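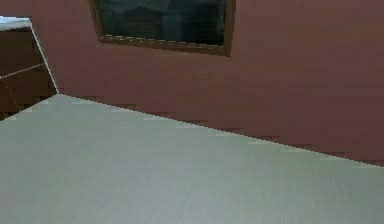 Camera view from the Cluvari room, one of the bad episodes (gray floor, maroon wall, bottom of the window).

Cluvari room rollouts, failure set

Hi! I put this set together after our February runs went sideways, and I figured somebody else might get some use out of our mess. It's 100 simulated episodes of a mobile robot in a small dining room, and every single one ends in a failure or a safety stop. If you want the ones that went well, ask Siiri Kokkonen, she keeps those in a separate folder.

What went wrong

The task is simple on paper: go to the cabinet, stop at a safe distance, face the vase. Our policy (we call it Saarela, don't ask) did fine until we switched to a new turning controller on a Friday afternoon. After that the robot started over-rotating. It would swing past the cabinet, end up looking at a lot of floor and wall, and then just keep driving, because the stop check only worked when the cabinet was properly in view. Guess what happens when it isn't! The speed limit never kicked in and the base ran into the wall at full speed.

I'm very glad this was in sim. Ville Hakala wanted to try the same build on the real base the next morning and I had already said yes, which still makes me a little queasy.

The room has a sideboard with two dark drawer fronts and a white top, with the vase sitting on it. There's a chair in front of that, and a table next to the chair.

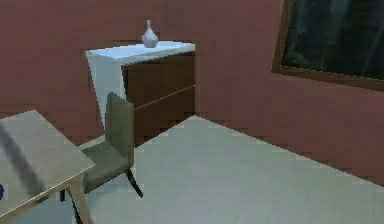
The chair is the other troublemaker. Its seat goes partway under the table, and the old collision shape only covered the backrest, so the planner thought it could cut through the gap. Italo Amato found that one after I'd spent 4 days blaming the controller for everything.

Labels

Each episode has one of 2 labels:
overturn: lost the cabinet while turning, kept driving
chair_clip: planned a path through the chair seat

Iida Hirvonen and I labeled them separately and then argued over the 5 we disagreed on. Those have a note in the notes column.

Known problems

Rendering is low resolution and you'll see stair-stepping along straight edges. The window glass is nearly black, so please don't use it to judge lighting. Contact forces weren't logged, sorry, I forgot to turn that on.

Fixes so far

The stop check now fails closed: no cabinet in view means slow down. The chair has a full collision shape. The controller is rolled back until Hertta Kemppainen finishes her rewrite.

Please don't train a driving policy on this set by itself. It will learn to hit walls.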